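오픈데이에서 로봇 팔 시연 준비하는 법 (제가 해 본 순서대로)

지난 9월에 Gündoğdu 오픈데이에서 알갱이 쓸어 모으기 시연을 맡았어요. 끝나고 나서 어떻게 준비했냐는 메일을 꽤 받아서, 아예 순서대로 적어 봅니다. 저는 제어 전공도 아니고 그냥 시연 담당이었으니 편하게 읽어 주세요!

먼저 자리부터 잡습니다. 책상은 벽에 붙이고, 관람객은 앞쪽과 오른쪽에만 서게 했어요. 바닥에 테이프로 선을 그어 두면 말로 안내할 일이 확 줄어요. 비상정지 버튼은 꼭 진행자 손이 닿는 곳에 두세요. 저는 처음에 노트북 뒤에 놨다가 Ertuğrul Akgül 님한테 바로 지적받았답니다 ㅎㅎ

그다음은 재료예요. 크기와 색이 다른 알갱이를 두 종류 섞어 쓰는 걸 추천해요. 한 가지만 깔았을 때는 뒤쪽에 선 분들이 뭐가 움직이는지 잘 못 보시더라고요. 뿌릴 때는 컵을 낮게 들고 천천히 기울이세요. 높은 데서 부으면 사방으로 튀어서 줍느라 시간 다 갑니다.

도구는 얇고 납작한 걸로 골라서 그리퍼에 물립니다. 물린 다음 손으로 살짝 당겨 보고, 흔들리면 다시 물려요. 그리고 도구 끝을 책상 가까이 내린 상태에서 높이를 맞춥니다. 저는 종이 한 장을 밑에 넣어 보면서 조절했는데, 종이가 걸리는 느낌 없이 빠지면 거기서 아주 조금만 더 내렸어요. 이 값은 꼭 저장해 두시고요.

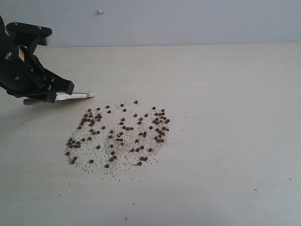
시연 한 번은 얼마나 길게 잡는 게 좋을까요?

설명까지 합쳐서 2분이면 충분해요. 더 길어지면 아이들이 먼저 자리를 뜨고, 뒤에 줄 선 분들도 지치세요.

이제 돌려 볼 차례인데, 첫 동작은 알갱이 없이 빈 책상에서 하세요. 속도도 제일 느리게요. 경로가 괜찮으면 재료를 깔고 바깥쪽에서 안쪽으로 짧게 여러 번 밀게 합니다. 한 번에 길게 밀면 알갱이가 도구 옆으로 새어 나가요. 저희는 Husier라는 프로그램으로 경로를 짰는데, 대기 시간이 1000으로 들어가 있었어요. 단위가 밀리초라서 1초거든요. 구경하는 분들이 따라오기엔 좀 급해 보여서 2000으로 늘렸더니 설명 끼워 넣기가 훨씬 편했어요.

말은 동작보다 반 박자 먼저 하는 게 좋아요. "이제 왼쪽 걸 밀어 볼게요" 하고 나서 움직이게 하면 다들 그쪽을 봐 주시거든요. 질문은 팔이 멈춘 다음에 받으세요. 움직이는 중에 대답하다 보면 제 눈이 자꾸 로봇에서 떨어져서 안 되겠더라고요.

한 회차가 끝나면 팔을 대기 위치로 보내고, 정지 상태를 확인한 다음 책상을 치웁니다. 부드러운 붓이랑 쓰레받기 하나면 돼요. 구석에 남은 알갱이는 꼭 치우고 다음 회차로 넘어가세요. 도구 밑에 하나만 끼어도 긁는 소리가 나요.

설정 파일은 Gresero 폴더에 올려 뒀으니, 같은 장비를 쓰시는 분은 높이 값만 새로 맞춰서 쓰시면 됩니다. 막히는 데 있으면 댓글 남겨 주세요!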